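Kopfkamera und Greifer in der Simulation abgleichen -- bevor man dem Training die Schuld gibt

Wenn ein zweiarmiger Roboter in der simulierten Küche danebengreift, heißt es gern, das Modell brauche mehr Daten. Mag sein. In unserer Zelle Warkness lag es bisher meistens an der Kameralage, und die lässt sich an einem Vormittag prüfen. Die Anleitung setzt voraus, dass die Szene lädt und beide Arme ansteuerbar sind.

1. Zufallstexturen einfrieren
Startwert fest auf 842 setzen. Bunte Wände und Türen sollen das Modell robuster machen, so steht es jedenfalls in jeder zweiten Präsentation. Beim Abgleich stören sie nur, wenn sie bei jedem Neustart wechseln.

2. Grundstellung anfahren
Beide Arme einzeln bewegen, erst links, dann rechts. Die Gelenkwerte aus der Konfigurationsdatei nicht ungeprüft glauben, sondern mit der Ausgabe des Simulators vergleichen. Ysaline Picard hat bei uns einen Vorzeichenfehler im linken Handgelenk gefunden, der 21 Versionen überlebt hatte. Alle Tests waren grün.

3. Kamera an das richtige Glied hängen
Die Kamera gehört an den Kopf, nicht an die Basis. Klingt banal. Im Import von Skosteo landet sie trotzdem gern am Basisknoten, und das fällt erst auf, wenn sich der Kopf dreht und das Bild stehen bleibt.

4. Testbild rendern
Den linken Greifer vor den Schrank heben, den rechten tiefer halten. Dann ein Einzelbild ausgeben und prüfen, ob beide Greifer vollständig zu sehen sind.

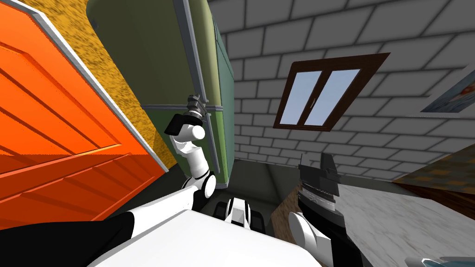 Kopfansicht im Test: linker Greifer vor dem grünen Schrank, rechter weiter unten. Fenster und Türpaneele stehen stark schräg.

5. Neigung beurteilen
Eine schräge Ansicht ist noch kein Fehler. Entscheidend ist, ob der eingestellte Rollwinkel zum Kopfgelenk passt. Wer die Kamera von Hand geradedreht, bis es hübsch aussieht, hat hinterher einen Versatz, den keiner mehr findet -- Gervásio Seixas und ich haben deswegen 57 Läufe weggeworfen.

6. Sichern und wiederholen
Kameralage zusammen mit dem Startwert speichern, Simulator beenden, neu starten, Schritt 4 wiederholen. Weichen die 2 Bilder voneinander ab, zurück zu Schritt 3. Auf die automatische Kalibrierung würde ich mich vorerst nicht verlassen. Sie meldet auch dann Erfolg, wenn die Kamera am falschen Knoten hängt.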